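Week 6: sorting small things, and a change to the episode log

The club met on Wednesday as usual, minus Malte, who had an exam. Most of the session went on the sorting task, so this post is mostly about that. The wheeled base is still waiting for a motor driver and I have nothing to add on it.

For anyone who has not read the earlier entries: our student project is to train a small policy that can sort mixed items into and out of an open box, using demonstrations recorded by hand with gripper tools. The arm it will eventually run on is the Prikden, which lives in the lab and which we can book on two evenings. Demonstrations do not need the arm, so we record them wherever a member has a table and some patience.

The target for the term is 300 usable demonstrations. We have 132. That figure is after Sumaiya's cull of the October batch, where the timestamps from the two grippers had drifted apart far enough that the fingers closed after the object had already moved. She wrote a checker for it, now in the repository under tools. Run it before you upload. It takes a few seconds per episode and prints the worst offset it finds. If the offset is above the limit in the config file, do not try to repair the episode, just record another.

Choice of objects

We began with blocks, went on to bottle caps, and have now got to jewellery. Eugénie argued for this from the start and I argued against it, and I have changed my mind. Blocks are too kind. A block has flat faces and keeps its shape when gripped, so a sloppy approach still ends in a decent grasp. A string of beads does not hold its shape. Pick it up at one point and the rest hangs; pick it up at two and the slack falls wherever it likes. Chains are worse again, as they tangle with whatever is beside them, and a policy that has only seen rigid things has no idea that lifting one item may lift three.

The shine is a separate problem. Our depth estimate is poor on polished metal, with holes in it wherever there is a highlight. Solange tried filling the holes from neighbouring pixels and got a smooth surface that was wrong by more than the thickness of the item. We have dropped depth for this task and train on colour only.

Pads

The pads have a textured face, which helps with beads and does very little for thin chain. For chain the only reliable method so far is to come in low, close slowly and accept a bunch of it. Trying to pinch a single strand wasted most of an evening. If your closing speed is visible as a blur in the recording, it is too fast for this task, whatever it was for the blocks.

Wide lens

All the tools carry the same wide lens. Straight edges bend near the border, and we leave them bent. Hüsnü tested training on corrected images against raw ones, 200 episodes of the block task in each case, and the raw ones did slightly better, probably on account of the extra border that the correction throws away. I would like to see this repeated on the new task before treating it as settled.

Jewellery box task, two views: 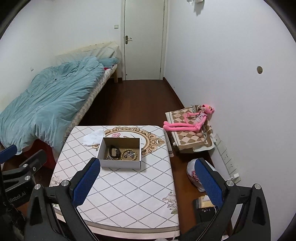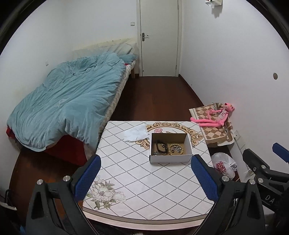

The log sheet has changed as well. Until now we noted the start state in free text, and the results ranged from a full paragraph to the word "normal". There is now a short form with fixed fields: container, items, surface, light, number of tools in use, name of operator. Free text goes in the last field and is optional. Please stop inventing new names for the same container. I found four spellings of one box in the old sheets and merged them by hand.

I have also moved the training runs from the old desktop to Tovimard, the shared machine on the second floor. A run that took a night now finishes before lunch. The catch is the queue. Book a slot, and if your job dies, release the slot so that somebody else can have it. The data loader assumes a local disk and will crawl if you point it at the network share, so copy the dataset across first. There is a script for that too, though it has a hard-coded path with my user name in it. Will fix.

First results on the mixed set are not good. The policy reaches towards the right region, hesitates above it, and closes too early. The same thing happened with the bottle caps at this stage and went away with more data, so I am not changing the architecture yet. Eugénie thinks the early closing comes from demonstrations in which the operator makes a small squeeze before committing. She is going through the recordings to mark them. If she is right we will need a rule about it, and probably another cull.

For next time:

Malte to bring the spare USB hub.
Sumaiya to add the pad type to the checker output.
Solange and I to record more starts with the items spread out, as nearly everything we have begins in a heap.
Hüsnü to ask about a third evening on the Prikden.

Battery note: charge the tools the night before, and label the cables when you put them back.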